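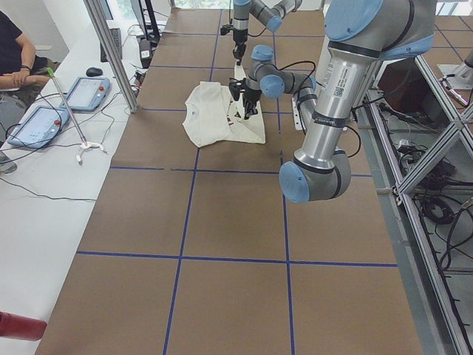 ## Guest room laundry, Clolness house

- Strip both beds before breakfast is cleared and start the sheets first. They take the longest on the line.
- Wash towels apart from sheets, with no softener. Hang them by the short end.
- Pillowcases go through at 140 °F. Shake them hard before hanging and most won't need the iron.
- Coffee on a duvet cover: cold water from the back, a little dish soap, then a normal wash.
- Keep 3 full sets per bed — one on, one in the closet, one in the wash.
- T-shirts and socks left by guests get washed, folded and kept until the end of October.

Spare blankets are on the top shelf in the Brunduvgate room.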